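3.2 Work surface and raised platform

All sessions took place at one table in the workroom at Fothergill. The table has a pale wooden top with a clear grain, and it was used as it came. We did not paint it, cover it, or fit a mat. Earlier work on tabletop handling has mostly used plain white or gray surfaces, and those are easier to describe but less like the tables people have at home. The wavy grain changes how a small object stands out against the surface, and we wanted that effect kept in the data.

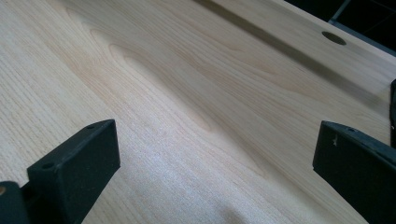 Wood tone was recorded once at the start of each session with a printed color card from Cilteck. The card was laid flat at 10 positions spread across the top and read by eye by two members of the group, working separately. Where the two readings differed, the position was read again. The readings were stable from morning to late afternoon except on Thursday, when the blinds on the window side had been left open. We kept the data from that day but marked it, and it is left out of the shadow measures in Section 4.

The second surface is a small dark table with a black top and thin black metal legs. It stands on the wooden table and makes a low shelf with open space beneath it. Participants in the pilot called it "the bridge," and we use that name below. The bridge gives each layout two heights and two very different backgrounds, pale below and nearly black above. Its feet were not fixed down. Before each trial the person running the session checked the bridge against a paper template, and the template was then taken away.
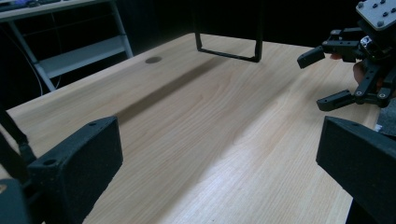

The bridge casts a shadow onto the wood. In the pilot, participants slowed down when they set an object on the wood inside the shaded band, even when the object itself was easy to see. Ruairí Buckley, who coded the pilot recordings, suggested treating shaded and unshaded wood as separate zones, and we followed this in the main study. Each trial was therefore coded with one of three target zones: open wood, shaded wood, or bridge top. The space directly under the bridge was not used as a target.

Zone borders were drawn on a floor plan of the table and never on the table itself. A border that ran through the soft edge of a shadow was moved outward until both coders agreed that it lay on fully lit wood. This cost us a narrow strip of usable surface in every layout, and objects placed in the strip were coded as "between zones." 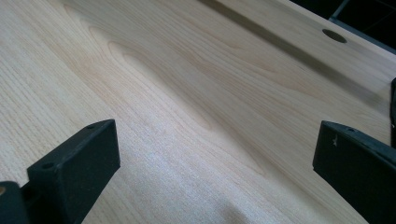

Features of the tabletop itself also needed a rule. An object set down across a groove or over a hole may tilt, and a tilt can be mistaken for a careless placement. We asked participants to keep objects clear of such features and counted a placement on one as a surface error, separate from a placement error. Of the 39 surface errors in the main study, 23 came from the first block of trials. Participants were not told about their errors between blocks, so the drop may reflect simple practice with the table.

The objects were small household containers, chosen so that a closed lid and the level of the contents could both be judged from the seated position. The set is listed in Appendix B under its working name, Burano. Liquids were tinted to make the level easy to read against either background.

Figure 3. A jar of pink liquid with a matching screw cap, standing on the bridge top.

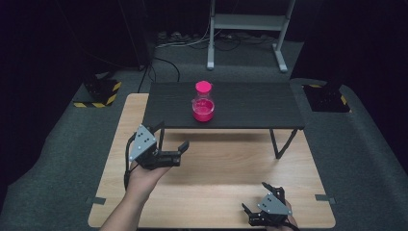
Each participant completed 14 trials per block, with the target zone varied in a fixed order. Trials started with both hands near the front edge of the wooden table and ended when the hands came back to it. Reaching time was measured from the first movement of either hand. For bridge-top trials we also noted whether the bridge had shifted from its starting position, using the template again. Shifts smaller than the width of the template line were ignored. Larger shifts led to a repeat of the trial at the end of the block, and the first attempt was kept in the data under a separate code. The scoring sheet was adapted from the one used in the Condine study, with the items on two-person handling removed.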